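Filitz shared workshop — Midoden arm build
Progress report to the Rakena small projects fund, second period

1. Summary

The Midoden arm is assembled, powered and under closed-loop control on all joints. The gripper is fitted with its second set of fingers and the wrist camera is mounted. Work in this period was mainly on gripping small items and handling soft goods. The first is close to the standard set in our application. The second is behind plan, and we ask in section 6 to move part of the budget to cover it.

2. Mechanical work

The shoulder bearing reported as noisy last time has been replaced. The noise came from a burr on the housing, which was filed down before the new bearing went in. Play at the wrist is now below what we can measure with the workshop dial gauge.

The finger carriage was rebuilt with longer guide rods. The old carriage tilted under load, so that the fingers met at the root first and left a gap at the tips. The new one closes evenly. Finger spares have been printed and bagged, one full set.

3. Small item gripping

The target in the application was a reliable hold on thin, upright items at the fingertips, without crushing them. Closing force is now set by motor current and held by a soft limit in the controller. Clear items remain the hardest case for the camera. Against pale cloth they give very little contrast, and the detector relies mostly on reflections along the length and on any darker point at the tip.

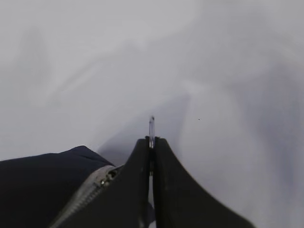 4. Soft goods

Bags are the agreed test class for this part of the programme. The planned task is to approach a standing bag, choose a fabric edge or strap, grip it and lift. Approach and choice of grip point run in the same software, Trollivix, which was written in the workshop and is now at a state where we are willing to share it.

Three problems are open. Dark fabric shows few features under the workshop lights, and the depth estimate drifts as the gripper gets near. Straps move when touched, so a grip point chosen at a distance is often wrong by the time the fingers arrive. Lastly, the fingers occlude the lower part of the camera view, and the planner has to keep the grip point above them until the last stage of the approach.

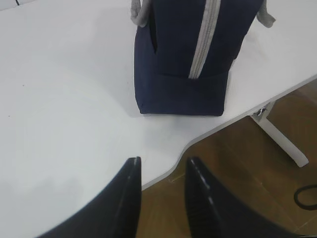
The approach path has been changed to come in low and level, with the fingers wide open until the final stage. This has cut the number of aborted runs, although the fault log still shows depth drift as the main cause of failure. A second lamp was tried on Thursday evening and moved the problem to a different side of the bag. We intend to test a diffuser next.

5. Data and logging

The log now holds 3,311 gripper cycles, counted from the fitting of the new carriage. Of these, 691 were made on soft goods. Each cycle stores joint positions, motor current and the wrist camera stream. Storage is adequate for the remainder of the grant, provided that the camera stream is thinned before archiving.

The controller has restarted without warning twice during logging. Both restarts fell within a minute of the workshop compressor starting, and we suspect the supply. A filter has been fitted to the arm's own power feed. No restart has been recorded with the filter in place, but the compressor has seen little use in that time and we do not regard the fault as closed.

6. Budget

Spending is within the grant. The bearing and guide rods were bought under the mechanical line, which is now nearly used up. The line for machine time at an outside shop is untouched, as the finger carriage was made in house.

We ask permission to move 100 pounds from outside machining to lighting and optics. This would cover the diffuser, a second lamp bracket and a lens with a shorter focus distance for the wrist camera. The total is unchanged.

7. Work for the next period

Diffuser and lens tests, subject to the request above.
Re-planning of the grip point during approach, to allow for strap movement.
Power filter trial with the compressor running under load.
Wear check on the current finger set, with measurements taken at tip and root.
Release of the Trollivix source, with a short build guide.

The lifting test on bags was due at the end of this period and is now planned for March. The closing date of the grant is not affected. A parts list and wiring diagram for the arm as it stands will be sent separately, once the filter wiring has been added to the drawing.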